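The Plostville Sit-In

I started this entry for our local history wiki because every time somebody mentions the Plostville sit-in, they get half of it wrong, and I was there for most of it (I was the one holding the thermos). So take this as an article with a person attached. Other people have edited it since, and you can usually tell which bits are mine by the brackets.

The Plostville sit-in was a peaceful protest held in the lobby of the old county administration building, over the county's plan to stop paying for interpreters at public hearings. It lasted 14 hours, start to finish. People keep writing that it went on for days. It didn't! There was a second, smaller gathering on the sidewalk the following week, and I think the two have been squashed together in everyone's memory.

Background

The interpreter program had been running quietly for years. If you had business before the county – a zoning complaint, a school bus route, a tax appeal – you could ask for someone to interpret, and the county paid. In January a budget memo went around proposing to drop it and send people to a phone line instead. The phone line was run by a contractor called Drokico, and anyone who had tried it will tell you about the hold music.

Quyên La had been helping her neighbors with hearings long before any of this, and she was the first to read the memo out loud at a public meeting. She read all of it, including the footnotes, and went well past her time at the microphone. The chair let her finish. I've heard people say she was dragged out that night, and I'd love to know where that came from, as she walked out on her own and gave me a ride home.

A petition followed, with 200 signatures by the deadline. The county clerk accepted it, stamped it, and said it would be considered in due course. I still have my photocopy with the stamp on it, a bit crooked.

The sit-in

The idea of sitting down in the lobby came from Đức Cao, who ran the copy shop across the street and had a good view of who went in and out. His thinking was simple enough: the building was open to the public until closing, so the public could be in it. What we'd do at closing time was left kind of vague, and there was a fair bit of arguing over it in the back of his shop the night before.

We went in when the doors opened and sat along the wall under the notice boards, leaving a clear path to the elevators. Đức had been very firm about the path. Staff came and went all day and most of them were perfectly nice. One man from the permits office brought us a box of crackers, then asked us not to tell anyone, so I've waited a good long while before typing that. 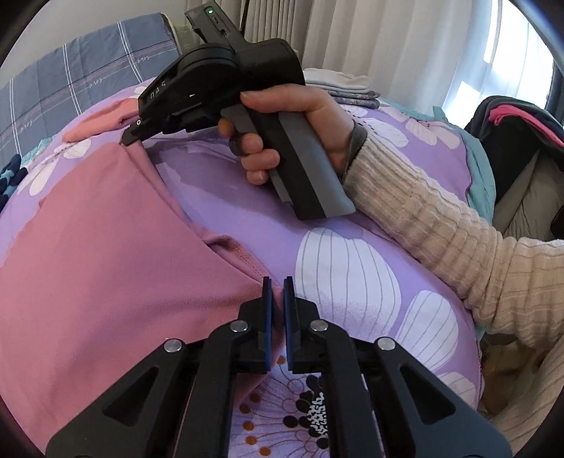

By the afternoon the local paper had sent a reporter, and a radio van from Âu turned up not long after. That was when the mood changed. A deputy came in and read us a notice saying we'd be trespassing if we stayed past closing. Most people left at that point, which had always been the agreement for anyone with kids or a night shift. The rest of us stayed put and sang a little, badly.

Arrests

There were 2 arrests, both late in the evening, and both of them went quietly. Đức was one. The other was a retired bus driver who has asked more than once to be left out of this article, so please stop adding the name back in. Both were cited for trespassing and released before morning. The fine was $200 each, paid out of a coffee can that had been going around the sidewalk, and there was enough left over for breakfast.

I was not arrested. I'd gone out to refill the thermos and they wouldn't let me back through the door. I've been teased about it ever since.

Aftermath

The county put the interpreter item back in the budget that spring. Whether the sit-in did it is something people still disagree on – the county's own minutes only mention "further review," and Quyên has always given more credit to the petition and to the folks who phoned their commissioners every single day. I go back and forth myself.

The lobby has been remodeled and the notice boards are gone. Wamby, the neighborhood newsletter, ran a long piece with recollections from both sides of the front desk, and it's the best source we have for the order of events in the evening. The section on the arrests was last checked against it in September 2023. If you were there and remember which door the deputy used, please leave a note on the talk page, as we've got two versions and they can't both be right.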